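About Purnside

Purnside is a small sewing and mending school on Lewis Street, up one flight of stairs over the hardware store. We teach adults and older teens to make plain, useful things out of cloth and to repair the ones they already have. Most of our students come to us without having threaded a machine since middle school, and a good number have never done it.

How we started

Ljubica Matić ran an alterations counter for years and kept getting the same request from customers, who wanted her to show them how to do the hem themselves. She began with an evening class in her own dining room. Birgit Sauerland was in that first group and later found us the space on Lewis Street, which had been an insurance office. The carpet came out, the lights were replaced, and the two of them opened the school together. Ljubica still teaches the beginner course. Birgit handles scheduling and the fabric orders and teaches quilting in the fall.

What we teach

The beginner course runs for 11 weeks. Students make napkins, a drawstring bag, a pillow cover and a simple apron, in that order. Napkins come first on purpose – four straight edges and four corners take most people two full classes to get right. After that there are courses in garment repair, curtains and quilting, plus an open table for anyone who has finished the beginner course and wants a place to work.

Everything is done in cotton for the first half of the course. We keep a shelf of prints and solids, washed and ironed before they are cut, and students are welcome to bring their own from home if they wash it first. Slippery fabric and stretch fabric come later.

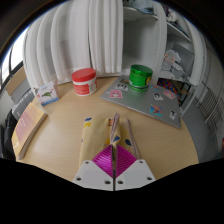

Folded yellow print cloth with a pink-and-white striped strip, on the round table.

Folding gets more class time than people expect. A piece that is folded straight along the grain can be cut straight, pinned straight and put away without creases in odd places. Taha Cherkaoui, who teaches curtains, spends the whole first hour on it before any scissors come out. Offcuts are sorted by color and go in the scrap drawers, and anyone can use them for patches, ties or binding.

The rooms

We have 2 rooms. The front one has the sewing machines and the ironing boards. The back one is for hand sewing, planning and looking things up, and students leave their books and laptops there during class. Please keep drinks in the kitchenette.

Who we are

Ljubica Matić – founder, beginner course
Birgit Sauerland – founder, quilting and scheduling
Taha Cherkaoui – curtains and home goods
Bit-na Ryu – garment repair and visible mending
Ross Lindsay – machine service and the front desk

Ross also services machines for the public. Bring yours in with its foot pedal and power cord, and he will tell you what it needs before any work is done.

Mending night

Once a month Bit-na opens the back room for free mending. Bring one item, clean, and expect to do some of the stitching yourself. Last year 584 pieces were repaired this way, mostly jeans and coat linings. We can't take leather, tents or anything with a broken zipper longer than a jacket's.

Enrollment for the next beginner course is open at the front desk. Class sizes are small and the course usually fills, so ask to be put on the waiting list if it does.

Page last updated September 11, 2025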